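Opinion | Food & Farming | Local Business

The case for buying eggs by the flat

11/25/24

The Windville grocery raised its egg prices again last week, and the customers in line ahead of me were upset about it. I understand that. Eggs used to be the thing you bought when you couldn't afford anything else. But I have come to think the price on the carton is the wrong thing to argue about. The larger trouble is that most of us have one place to buy eggs, and that place has one supplier.

I live on the road between Windville and Prunport. When I moved here there were egg signs at the ends of a good many driveways. You left your money in a coffee can and took what you wanted. Most of those signs are gone. The people who put them up got older, or the feed got too expensive, or the county asked for a permit they didn't want to fill out. The hens went with the signs.

What replaced them was the grocery cooler. For a long time that seemed like a good trade. The eggs were clean, they were cheap, and they were there at nine at night when you found out your kid needed cupcakes for school. I bought them for years and never thought about it. Then in January the cooler was bare for most of two weeks, and a handwritten note told us we were limited to one carton per household once the truck came. The truck came late.

During those two weeks I drove out to Pichon, the farm past the gravel pit, and bought a flat of 36. I had never bought that many eggs at once. The flat cost more per egg than I was used to paying before the shortage and a little less than I would have paid during it. I have bought from them ever since, even after the grocery filled back up and undercut them.

People tell me this is a hobby for those who can afford it. I take the point seriously. A family counting every dollar should buy the cheapest eggs it can find and feel fine about it. My argument is with those of us who have some room in the budget and still drive past the farm to save less than the cost of the gas.

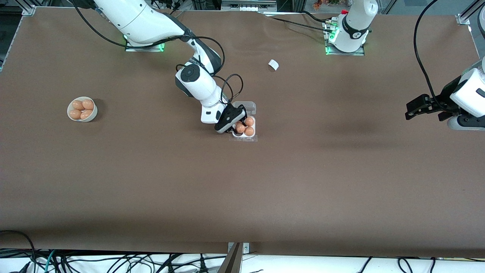
Does it make sense to pay more for local eggs when the store has plenty?
For a household that can manage it, I think so, as long as the difference is small. The farm has to sell eggs in the plentiful months to still have hens in the short ones.

That last part is what gets missed. A hen eats every day whether or not you feel like driving out to buy her eggs. A farm that only hears from us in an emergency can't plan for us. Pichon keeps 371 hens at present, and the owners told me they had kept close to 600 before their restaurant customers in Prunport switched to a distributor. They did not cut the flock out of spite. They cut it to match what they could sell. When the cooler went bare, they had a line of cars in the yard and not enough eggs for it, and a few of the drivers were rude about that.

I don't blame the restaurants much either. A distributor brings eggs, butter, flour and paper towels on one invoice. A farm brings eggs. If I were cooking breakfast for a full room with two people in the kitchen, I would want fewer phone calls too. But some middle ground ought to be possible. Tirkia, the bakery in Windville, buys part of its eggs from the farm and part from its regular supplier. They kept baking through January. They raised the price of a few things and dropped the custard for a while, and that was the extent of it.

Households can do the same on a smaller scale. Buy every other dozen from a farm. Go in with a neighbor on a flat. We split ours with the people across the road, and the arrangement has lasted longer than I expected. They take half, I take half, and whoever is driving that way picks up the order.

There are real drawbacks and I won't skip them. The sizes vary. You will get a very large egg next to one that looks like it came from a pigeon, and if you bake you may need to weigh them. You have to bring your own cartons or pay a deposit. The farm closes at four. In the dark part of the year the hens slow down, and you may be told to come back in a few days. I have been sent home with 14 eggs when I asked for three dozen.

I also don't claim that farm eggs taste better. Some do. I have cooked both kinds side by side and could not always say which was which, especially once they were scrambled. The yolks from Pichon are darker in summer, when the hens are out on grass, and paler now. If taste is your only reason, you may be let down. Mine is that I would like there to be more than one door to knock on.

The county could help. The permit for selling eggs from home should be one page, and the fee should be waived for small flocks. Handling rules make sense for a large operation that washes, grades and ships across state lines. A family with two dozen hens and a cooler on the porch needs a short list of plain rules and somebody at the office who answers the phone. Right now they get a packet written for somebody else, and many of them read the first few pages and sell the hens.

The grocery could help too. There is room at the end of the dairy case for a shelf of local eggs at whatever price they need to be. Some shoppers would walk past it. I think enough would stop. The manager told me the head office decides what goes in the case, so I wrote to the head office. I have not heard back.

In the meantime the farm is open until four, and they could use your old cartons.

Related
Why the Prunport farmers market should run all winter
What a county food permit really costs
Letters: Readers on the January egg shortage
Keeping a small flock through the cold months

Contact the opinion desk | Copyright 2024, all rights reserved | Back to top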